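Last updated: December 9, 2025
Filed under: Student Work / Consumer Studies / Term Projects

Does a tidier kitchen mean less food waste? Report on the Pundside survey

The claim we set out to test comes from a leaflet handed out in Nendton last winter. It says that households which "declutter" their kitchens throw away less food. No source is given. I doubted it from the start, and the reader should know that.

We delivered 1,075 forms in Pundside and got 737 back. Arnout Bakker entered the answers and I checked them. People scored their own kitchens for tidiness from 1 to 12, which is a weak point, as few of us are fair judges of our own cupboards. Waste was also self-reported, for one week in December, and I would not trust my own memory for that.

Tidy kitchens did report slightly less waste. But they also tended to have fewer people in them. Once we compared homes of the same size, most of the gap went. Tibor Szilágyi, our tutor, thinks what remains could be real. I think it could just as well be tidy people giving tidy answers.

The leaflet is keenest on clear surfaces and closed storage, with mugs kept out and everything else put away.

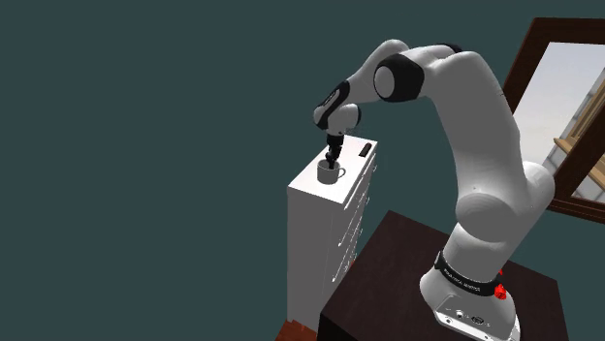 White storage with a flat top, seen twice.

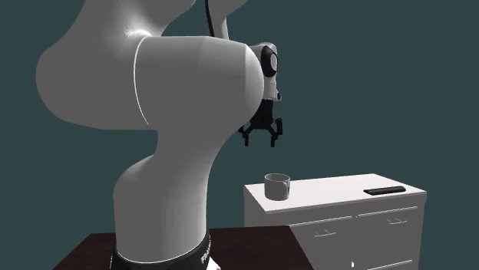 None of our figures back that advice. Homes with open shelves reported the same waste as homes with doors on everything, and the Lullska estate, where most kitchens have the same fitted Hendriks units, was as mixed as anywhere else. If we ran it again, I would ask 2 streets to weigh their bins — and drop the tidiness score altogether.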